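Niederschrift der Besprechung zur Gerätebeschaffung
Standort Travau, Große Halle
Stand: Juni
Beginn: 14:05 Uhr
Ende: 15:50 Uhr

Teilnehmende: Projektleitung, Einkauf, Technik, Datenerfassung, Arbeitssicherheit
Entschuldigt: IT-Betrieb

TOP 1 Genehmigung der letzten Niederschrift

Die Niederschrift der Maisitzung wird mit einer Änderung genehmigt. Unter TOP 3 muss es »Wartungspauschale« statt »Wartungsvertrag« heißen. Der Einkauf korrigiert die Fassung im Ablageordner.

TOP 2 Bestand und Bedarf an Handgreifern

Die Technik berichtet über den Zustand der Handgreifer. Für das laufende Vorhaben Prekby sind sechs weitere Geräte beantragt. Die Gehäuse halten gut, der Verschleiß liegt bei den Fingerpolstern und den Befestigungen der Markerwürfel. Polster werden bisher einzeln nachbestellt, was jedes Mal Versandkosten auslöst. Vorgeschlagen wird eine Sammelbestellung von 80 Paar, die bis zum Jahresende reichen soll.

Die Datenerfassung weist darauf hin, dass der Bedarf von der Aufgabenliste abhängt. Bei weichem Material wie Tüchern und Handschuhen werden andere Polster benötigt als bei Geschirr. Die Aufnahmen an Möbeln mit Drahtgeflecht bleiben im Programm.

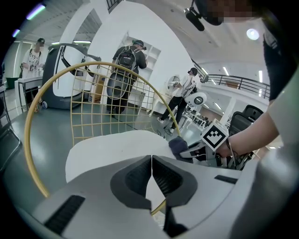
Flikar bittet darum, die sechs Geräte nicht in einem Zug abzurufen. Man könne vier sofort liefern, die beiden übrigen erst nach der Sommerpause, und ein Teilabruf halte den Stückpreis für beide Lieferungen fest. Der Rabatt auf die Polster gelte auch dann, wenn sie mit der zweiten Lieferung kämen. Die Stellungnahme lag dem Einkauf schriftlich vor und wurde verlesen.

Die Projektleitung fragt, ob Prekby mit vier Geräten anlaufen kann. Die Datenerfassung bejaht das für den ersten Abschnitt. Für den zweiten Abschnitt, in dem paarweise gearbeitet wird, müssen alle sechs vorhanden sein.

Beschluss: Abruf in zwei Teilen bei Flikar. Polster werden mit der ersten Lieferung bestellt. Einstimmig.

TOP 3 Roboterarm: Kauf oder Miete

Für die Erprobung der aufgezeichneten Abläufe wird ein zusätzlicher Roboterarm benötigt. Es liegen zwei Angebote vor. Arroyo bietet ein Mietmodell mit einer Laufzeit von 13 Monaten an, Wartung und Austausch bei Defekt inbegriffen. Beim Kauf über Flikar entfällt die monatliche Belastung, dafür sind Ersatzteile und Kalibrierung selbst zu tragen.

Der Einkauf hat beide Varianten durchgerechnet. Im laufenden Haushaltsjahr ist die Miete günstiger, bei einer Nutzung über zwei Jahre der Kauf. Eine Übernahme nach Ablauf der Miete ist im Angebot von Arroyo vorgesehen, der Restwert ist aber nicht beziffert. Ohne diese Zahl will der Einkauf keine Empfehlung abgeben.

Die Technik spricht sich für den Kauf aus und verweist auf die vorhandenen Halterungen. Ob sie zum Modell von Arroyo passen, ist offen. Die Arbeitssicherheit erinnert daran, dass für jeden weiteren Arm eine Gefährdungsbeurteilung vor der ersten Inbetriebnahme vorliegen muss. Der Aufwand dafür ist bei beiden Varianten gleich.

Beschluss: Vertagt. Der Einkauf holt bei Arroyo den Restwert und die Maßzeichnung des Sockels ein.

TOP 4 Verkabelung und Stellflächen

Für neue Arbeitsplätze fehlen feste Stromanschlüsse. Die Datenerfassung wünscht Bodenkanäle, damit Leitungen nicht quer durch die Halle geführt werden müssen. Die Technik hat den Bedarf mit 70 Metern Kabelkanal angesetzt, Eckstücke und Abdeckungen kommen hinzu. Überfahrbare Abdeckungen sind teurer, werden aber an den Durchgängen verlangt.

Zur Stellfläche besteht Einigkeit, dass die Möbel für die Aufnahmen beweglich bleiben. Eine feste Zonierung würde die Umbauten erschweren. Der neue Arm soll so stehen, dass die Handgreiferplätze ohne Umweg erreichbar sind.

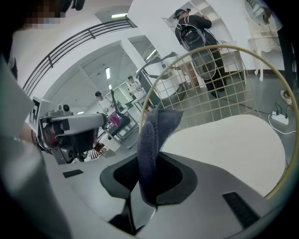
Abb. 2: Handgreifer mit Mikrofasertuch, links ein Roboterarm mit Marker

Die Arbeitssicherheit bittet, die Verlegung der Kanäle vor der Aufstellung des Arms abzuschließen. Die Technik hält das für machbar, wenn das Material rechtzeitig bestellt wird.

Beschluss: Kabelkanal wird aus dem Titel Infrastruktur bestellt. Die Technik legt einen Verlegeplan vor.

TOP 5 Verbrauchsmaterial

Mikrofasertücher und Handschuhe werden künftig über den Rahmenvertrag bezogen. Einzelkäufe nur noch nach Rücksprache mit dem Einkauf. Gedruckte Marker erstellt weiterhin die Technik.

TOP 6 Verschiedenes

Der Schlüssel für den Lagerraum im Obergeschoss liegt ab sofort bei der Technik. Die Inventarnummern der neuen Handgreifer werden vor der Ausgabe angebracht.

Offene Punkte
Einkauf: Teilabruf Flikar, Rückfrage Arroyo
Technik: Verlegeplan, Prüfung der Halterungen
Arbeitssicherheit: Vorlage Gefährdungsbeurteilung
Datenerfassung: Aufgabenliste Prekby, zweiter Abschnitt

Nächste Sitzung im Juli, Einladung folgt.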